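Hirneck Quilt Show Moves to the Pastow Grange Hall

The Hirneck quilt show has a new home this October, and what a home it is! After years of squeezing into the library basement, the guild is hanging its quilts at the Pastow Grange Hall, with high ceilings and big north windows that are kind to hand-dyed cotton.

There are 48 quilts entered so far, from crib size right up to a king-size Double Wedding Ring made entirely from shirt fabric. Doors open at 10 in the morning and admission is $3, with kids getting in free.

The group challenge is the part everyone keeps talking about. Each quilter got the same fat quarter — a loud orange print from Funolum, the fabric shop on Alarcón Street — and had to use every inch of it in a piece no wider than 20 inches. Some chopped it into tiny hexagons, others let it shout from the middle, and one maker turned it into a flock of very cheerful chickens. 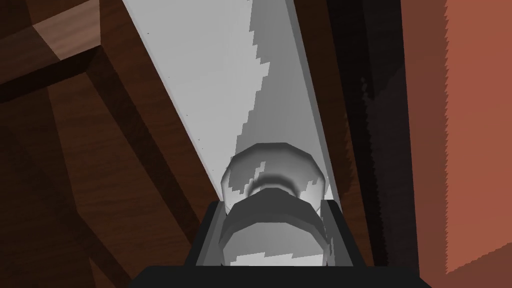 Raffle tickets for the opportunity quilt are on sale at Funolum now. It's a scrappy Ocean Waves with 333 triangles in the border alone, machine pieced and hand quilted, and it's gorgeous. The drawing is at 4 p.m. — you don't have to be there to win, but do come early, as the fabric scrap table goes fast.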